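Open Day at Drolteo: How Far Along Are the Chore Machines?

Visit report, 6 Sep 2025

Drolteo opened its test building to outside visitors for one morning. The company sells shelf-handling equipment to small grocers and has spent the past few years on a second line of work: arms that clear tables, sort dishes and put things away. The invitation promised "chores, live and unscripted." I went to find out how much of that would hold up for a shop or a household that might have to pay for it.

The building is a former mill on the canal side of Gradano. A date stone over the loading door reads 1807, and the floors slope enough that every bench stands on leveling feet. Visitors entered through the loading bay, signed a safety sheet and were split into two groups. Mine started on the shop-floor side.

The first station was a restocking cell named Falcão. It takes cartons from a cart and faces them on a shelf at a fixed height. Cartons have to be closed, dry and square. Within those limits it worked steadily for as long as we watched, and the pace was slower than a stock clerk's by a wide margin. One carton with a crushed corner was refused and set on a reject tray. The operator regarded this as correct behavior, and I agree with him. A shop owner in our group asked about bottles in shrink wrap. They are not supported yet.

Upstairs is the household side, where the work is done on tabletops. The chores are ordinary ones: put the food on a plate, put the cup away, clear the pan. The software is called Rureo and is shared by all the arms on the floor. Drolteo runs each chore in batches of 1000 attempts and changes the starting layout between attempts, so that the arm cannot depend on an item being where it was last time.
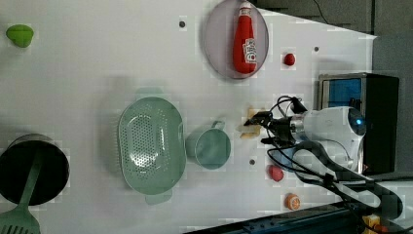
Can a machine like this clear a kitchen table today without a person standing by? Under lab conditions it can finish part of the job, and a person still has to be close enough to step in.

The published figure on the wall chart was 61 percent of attempts completed with no help, for a mixed table of dishes and small food items. The May figure was lower, but the item list was also shorter then, so the two cannot be compared directly. Staff were open about this when asked. They were less clear on what counts as help. Nudging an item back within reach counts. Restarting the program after a stall apparently does not, and I would want that settled before quoting the number to anyone.

Most of the failures described to us fell under grasping. Flat items are hard to lift from a smooth surface, and small round ones roll when touched off center. Long handles cause a different problem - the arm may have a good grip and still knock a neighbor on the way out. Thin plastic also gives trouble, as it flexes under a grip that would suit a ceramic plate.

Cleaning was not demonstrated. No water is used anywhere on the upper floor, and scraping, rinsing and wiping are listed as later work. For a household this is a large gap, since moving dishes is the easy part of washing up.

On cost, Drolteo would give no price for the household arm. Service intervals were easier to get: the finger pads are inspected every 2000 cycles and replaced when worn. In a busy café that could come up fairly often.

My assessment is that the shelf cell is close to usable in a store with tidy deliveries and a patient manager. The tabletop work is a research program and should be judged as one. The next open day is planned for spring, with registration through the Drolteo front office. Parking at the mill is limited, and the stairs to the upper floor are steep.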